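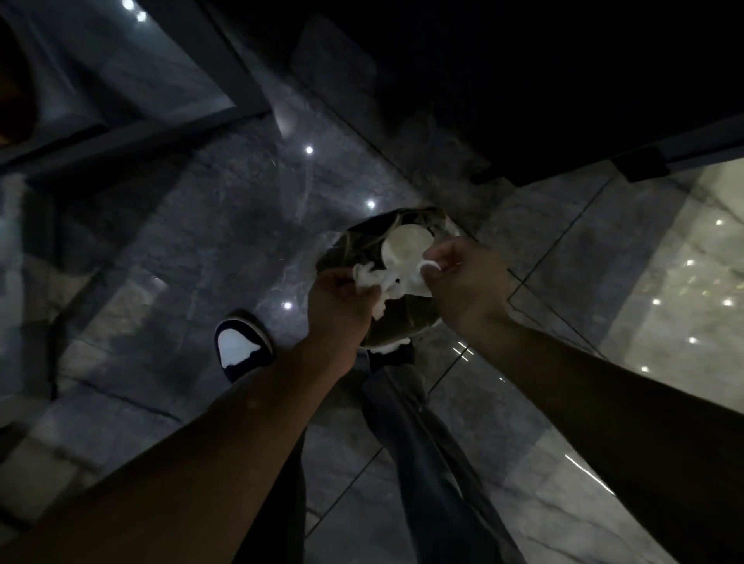

Thin material held between both hands over a stone-tile floor.

Household Papers and Personal Details: Tips for Safe Keeping and Disposal

Issued by the Stelden Household Advice Service. Last reviewed 3 July 2020.

Most homes hold far more personal information than their occupants realise. Old bank statements, delivery labels, expired cards and forgotten online accounts can all be used to build up a picture of a person. The following guidance is intended for residents who wish to put their records in order and reduce the risk of identity fraud.

Sorting papers

Set aside one drawer or box for documents that must be kept, and label it with the year. Birth and marriage certificates, property deeds and pension papers should be stored separately and never placed with general correspondence.

Utility bills may be destroyed once the next bill has arrived and the payment has been checked, unless they are required as proof of address. Tax records should be kept for the full period set by the tax authority. Households that complete a return may find it convenient to review the box each April.

Destroying what is no longer needed

A cross-cut shredder is preferred. Strip-cut machines leave long ribbons which can be matched and read. Residents without a shredder may soak papers overnight in a bucket of water, work them to a pulp by hand and put the result in the general waste. Glossy paper does not pulp well and should be cut up with scissors.

Remove staples and plastic windows before shredding. Do not feed more than the number of sheets stated on the machine, and allow the motor to rest if the casing becomes warm.

Bank cards should be cut through the chip, the magnetic strip and the signature panel. Put the pieces in separate bins, or in the same bin on different collection days.

Address labels on parcels are easily overlooked. Peel them off before the cardboard is put out for recycling. Where a label will not lift, go over the name, address and any barcode with a thick marker — a ballpoint pen is not sufficient.

Post

Post should be collected from shared hallways daily. When moving house, arrange redirection well before the moving date and inform the bank, the doctor and the electoral office individually. An expected statement that does not arrive should be reported to the sender.

Passwords kept at home

A written list of passwords is acceptable if it is kept in a locked place and away from the computer. It should not be headed "Passwords". Each account ought to have its own password, and the one used for email should be the longest, as other accounts can often be reset through it.

Where a household shares a computer, each person should have a separate login. Sign out of banking pages fully when finished. Closing the window may leave the session open.

Telephone calls

A genuine bank will not ask for a full password or PIN by telephone. If a call causes doubt, end it, wait a few minutes and ring back on the number printed on the card, from a different telephone where possible.

Local shredding days

Residents of Stelden may bring papers to the Dedik Centre, where a shredding point is provided in the main hall. There is a limit of 3 bags per household. The point received 439 bags in the last full year. Lever arch files must be emptied beforehand — metal fittings damage the blades.

Related pages: Closing an unused account. Checking a credit report. Choosing a home safe.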